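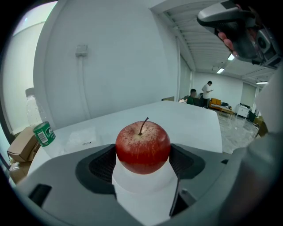 How Wuva Learns When to Let Go

Category: Robotics Software
17/06/2024 | By Staff Writer
Print this article | E-mail this article

An apple between two ribbed pads is an easy thing to hold and a hard thing to put down. Wuva, the grasp planner from Rorkness, treats the release as its own problem. Version 7 shipped in April.

The planner is trained on 3765 short recordings made with hand-held grippers. A tool named Wusska lines up the video with the path of the hand and throws out any clip where tracking drops — 68 in the last batch. 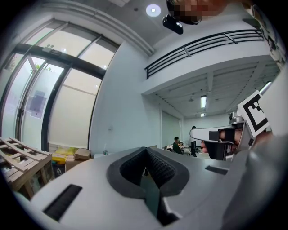 A hand-held gripper with a square marker mounted on top.

Wuva then predicts 16 steps of motion at a time and plans again before it has used them all. The team at the Barajas office wants shorter plans near the table, where small errors in height matter most. That change is still being tested.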